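Forkska Hand-Held Gripper, by Ketilsson

If you have ever tried to teach a robot to tidy a living room, you know how slow it is to drive an arm around by remote. The Forkska takes the arm out of the lesson. You hold the gripper yourself, do the chore the way you would at home, and the camera on the tool records what the fingers see. The recordings then go into training, and the robot learns from your hands.

We built it for people who study soft, messy things: clothes, blankets, cords. Hervé Hervieu and his group at Bundow used it for their June study, collecting 269 demonstrations in 8 homes with 2 grippers. Their policy trained on real homes did better on unfamiliar sofas than the one trained only in the lab, and we were just delighted to read it!

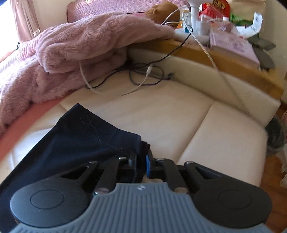 Forkska at work over a cream leather sofa, with dark folded fabric beside the gripper and cables on the seat.

The handle pad is ribbed rubber, and it stays comfortable through a long afternoon of collecting (we have had plenty of those ourselves). Fingertip pads come in a pack of four and can be changed at the bench. Please recalibrate after you swap one, as even a small shift in the fingertip will show up in your data.

Orders placed by December 31, 2020 ship with the Lisov carrying case.

Related items
Forkska fingertip pads, pack of 4
Lisov carrying case
Ketilsson calibration board
Forkska spare handle pad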